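Re: Is the Jonow countertop sealer worth it?

pilgate_mal
Paid 23 bucks for a bottle in April. The label says one coat lasts six years. Anyone believe that?

haewony
I do. Mine still beads water.

pilgate_mal
After how long?

haewony
Four months.

rk_tiles
So not six years then. Marble stains from lemon juice whatever you put on it. Sealer doesn't stop etching.

haewony
Never said it did. It helps with oil and coffee. 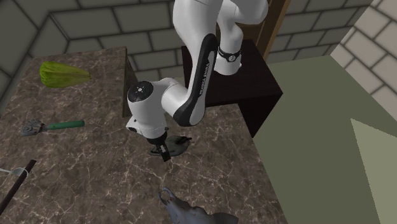 pilgate_mal
Brown hides coffee anyway, so I don't see how you'd know. I'm returning my second bottle. Galang costs less and makes the same promises.

rk_tiles
Same stuff, different cap, if you ask me.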